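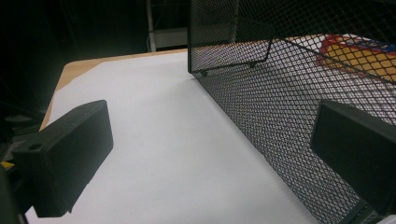 Nii Quartey
Retired water lab technician, still testing things

The box says the Iltance pen "never needs calibrating". I've had one since September and I have my doubts, which have grown the longer I've owned it.

For anyone who hasn't met one, a conductivity pen is a stick with a pair of small contacts at the bottom. You dip it, it passes a little current through the water, and it tells you how much dissolved stuff is in there. It can't tell you what the stuff is. Salt, fertiliser, chalk, whatever came off the shed roof, all one number to the pen. People buy them for fish tanks and for feeding tomatoes, and then write to me in a panic when the tap water reads 300, as if that were a diagnosis. My own tap reads about that most weeks and I drink it.

My complaint is with the calibration claim. I bought the Iltance from Boateng's in Murden, who are decent people and took my old pen in for recycling without a fuss. The man there repeated what was on the box, that the thing is set at the factory and stays set. I asked how anyone would know if it hadn't. He said you'd get a funny reading. Well, you might. Or you'd get a perfectly ordinary-looking reading that happened to be wrong, which in my working life was much the commoner problem.

So I mixed up a bucket of tomato feed, stirred it, left it in the kitchen overnight to settle to room temperature, and put both my pens in it. The Iltance said 1,727. The Brultberg, which is older and uglier and has a little screw on the back for adjusting it, said 2,091. I swapped them over, rinsed them, stirred again. Same gap, give or take the last digit.

One of them is wrong, or both are. I checked the Brultberg against a fresh sachet of standard solution and it came up where it should. The Iltance read low in the same sachet, and there's nothing to turn, press or hold down to correct it. The leaflet suggests cleaning the contacts with alcohol. I did that. It read very slightly less low.

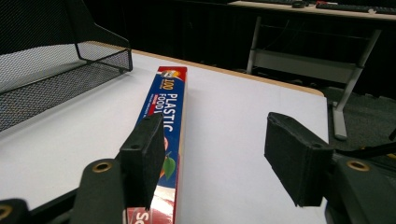 Can I make my own standard solution from table salt?
You can mix one that's good enough to show whether a pen has drifted since last month, provided you use deionised water and weigh the salt properly, but I wouldn't use it to set a meter, as kitchen scales are poor at small amounts and table salt usually has something added to stop it clumping.

I should be fair to the Iltance. It switches on quickly, the display is easy to read and it corrects for temperature, or says it does (I haven't tested that and I'm not taking their word for it). If all you want is to see whether this week's feed is stronger than last week's, a pen that's always low by the same amount will do the job. My trouble is with "always". I've only had it a short while. Ask me after a winter in the shed.

A few readers have told me to forget pens and go back to dip strips. I can't see it.
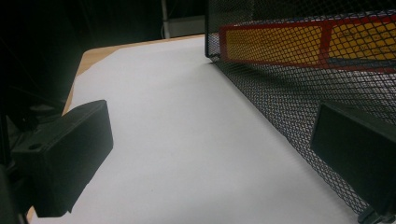 Dip strips have their own way of misleading you, and it's mostly your eyes. You're matching a small damp square to a row of printed squares, and the printed ones were chosen by somebody under good light. Most of us do it in the evening. In dim light even a plain white surface turns pale grey, a touch brighter in the middle and darker down towards the lower left, like the one on that light wooden desk. Lay a strip at one end and the chart at the other and you could talk yourself up or down a whole step. By a north-facing window at midday they're passable. I still wouldn't dose a pond on one.

I've written to Iltance asking what "never" means, how far out a pen has to be before they'd call it faulty, and how a customer is supposed to find out. I sent the readings and the batch number off the sachet. So far I've had an automatic reply thanking me for my interest in their range and offering 3 months' free delivery. The Brultberg is back in the drawer by the sink and that's the one I'm using on the tomatoes.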